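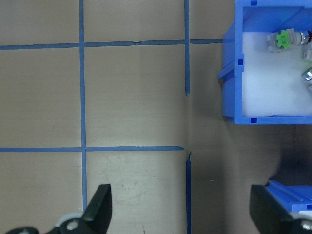
Idholm bench – sorting table gallery

Quick page, more to come when I get a minute. People on the Resel list kept asking how we mark out the sorting table so here it is. Blue painter's tape on the tan top, blue bin up in the corner. No rulers glued down, no paint, nothing fancy.

The grid. Long strip down the left first, then the cross strips, then the short ones on the right. The right side line is in two pieces with a gap, second piece sits a touch off from the first. Works fine. Top strip has a kink in it and a wavy bit – pressed it down too quick. Left it.

The surface. Scuffs and streaks in the lower middle cell, little dark marks too. Wiped it plenty, they stay. Same top since January, 3,716 parts logged across it so far.

The bin. Royal blue plastic, thick walls, notches along the rim. Hangs out top right so the cells stay free. Swap it when it gets to 300 pieces, or 200 if its the heavier Kurian stock.

Tape notes. Pull it up slow and low or it tears. Press the crossings hard with a thumb, thats where it lifts first. Cheap tape left gum on our old bench and took a whole afternoon to clean, so get the proper kind.

Cell sizes – no template, sorry. Put your biggest tray down, leave a finger width all round, tape there. The Caltotum trays need a bit more room at the corners.

Next up: the shelf labels and the packing end. Pictures when the shelves are back up.

Updated 04/05/2023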